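Thanks for stopping by! These are the things people ask us most often about Gollasel, our two-arm tabletop kit from Cindness. Marlene Böttcher keeps the answers up to date, and if yours is missing, do write to her.

**What do the wrist cameras see up close?**

Color and soft shapes, mostly, once something gets very near the lens. Please don't panic if your first close-up is a wash of orange, tan and blue with plenty of grain in it.

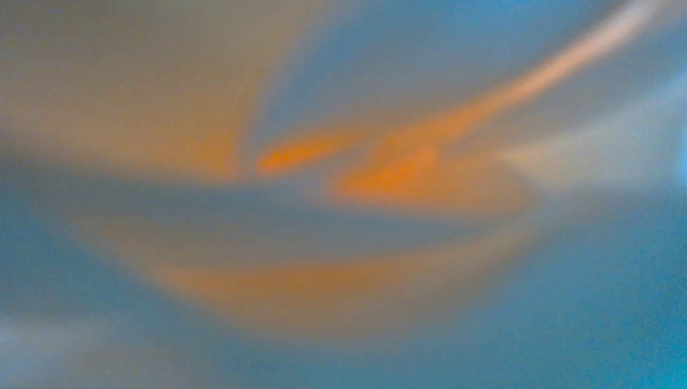 ### Cameras and setup

**Can I get those close views any sharper?**

A little, yes. Start with the lens cloth from the parts box, then turn up your table lamp, and if you're still squinting at it after that, send us a clip and Garba Iyamu will have a look. For judging where an arm is over the table, though, you'll be much happier with the wide view.

**How are the arms mounted?**

Side by side on one long black slotted rail along the near edge of the table, both curving in toward the middle. Cable ties hold the purple cables to the white links, and we'd ask you to leave some slack near the base (we learned that one the hard way!).

**Does my table have to be tidy?**

Oh, goodness, no. Ours had a red gift bag of artificial flowers in the center, with blue-handled pliers and a tangled beige strap off to the left.

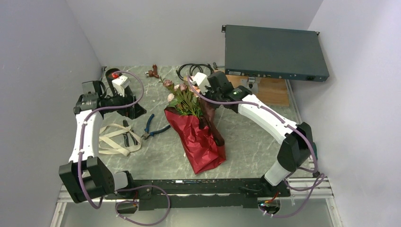 *Photo: Randa Shboul / Cindness*

**How long does setup take?**

Roughly 160 minutes for a first-timer, with a coffee in the middle. The printed guide has 13 steps.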